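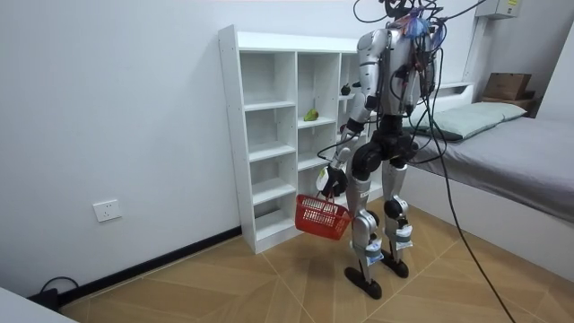 What are people doing about cable rules for tethered humanoids?
Posted by undertow_9 in Good Practice, March

I've been handed the job of writing floor rules for our lab, on the grounds that I once complained there weren't any. We have one humanoid doing shelf picking: walk up, take fruit from a cubby, put it in a basket, repeat until somebody wants lunch. My draft says the tether must be kept clear of the feet and of the walking route. Fine on paper. But with the cables coming down its back and off across the tiles past the bed, "clear" is a matter of which way it turns next. The Alent checklist we inherited has 237 items and is very firm about signage, and the only thing it says on tethers is "manage appropriately". So, two things. Do you mark a fixed lane for the cable, or give a person the job of holding it? And do you treat the basket as part of the robot when you work out how far people should stand back? My colleague says it's luggage. I say it's on the end of an arm.

Benito Cantero
Accepted, 9 votes

Person, every time. A lane taped on the floor works until the first turn, after which you have a nice piece of tape. We ran lanes for a whole winter at Undilgate and the cable spent most of it somewhere else.

Give one named person the tether and nothing else. They don't hold the stop button, they don't take notes, and they don't fetch the fruit. A second person has the stop button in their hand. In their hand means in their hand; I have audited rooms where it was "just over there" under a coat.

On the basket, you're right and your colleague can buy the biscuits. Anything gripped counts as reach. Measure from the furthest point of whatever it's carrying with the arm at full stretch, and measure again if you change to a bigger basket.
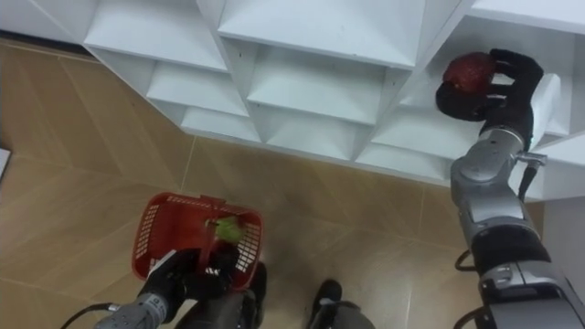

One hand in the cubby, the other on the basket handle.

That two-handed business is where I'd spend your next page. Most drafts cover the arm that's picking and forget the one that's holding. Write down what each hand should do on a stop. Ours says both grips hold and both arms freeze, and nobody goes in to rescue the fruit until the person with the button says "clear" out loud. If an arm needs moving by hand after that, you follow the maker's procedure, and you print it and put it on the wall, as the tablet will be flat.

Also write down who is allowed to restart. With us it's whoever pressed stop. This has led to some long silences, but no arguments.
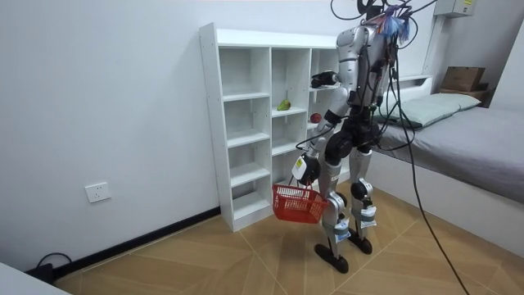

Last thing, do a walk-through before power goes on. Shoes, bags, mains leads, anything on the floor that a foot could find. It takes a couple of minutes and people will moan. Put the moaning in the log if you like; we have 949 entries and a good share of them are moaning.

Delić
2 votes

Mostly agree with Benito but a person on the tether is a person inside the stand-off distance, and his post steps round that rather daintily. Somebody has to decide how close they're allowed and where they can stand. We say behind and to one side, never between the robot and the shelf, and never with the cable wrapped round a hand. If the robot starts to go over, you let go. You'd think that wouldn't need writing down. We wrote it down after I tried to catch one.

If your ceiling can take it, get an overhead line for the cable and save yourself the debate. Ask whoever owns the building first. I'd also ask for a proper risk assessment from someone qualified, and a forum isn't that, including me.

flolik_fan
0 votes

we just use Flolik clips and keep 100 spare in a drawer. never had a problem. don't know about the basket

undertow_9

Thanks, going with the named person and pinching Delić's bit about letting go. Colleague has been informed about the biscuits and is asking to see the standard.

Related
Who holds the stop button when there are only two of you?
Undilgate floor tape lifting at the corners
How long should we keep session logs?
Flolik clips: big ones or small ones
Is a dropped pear an incident or a near miss?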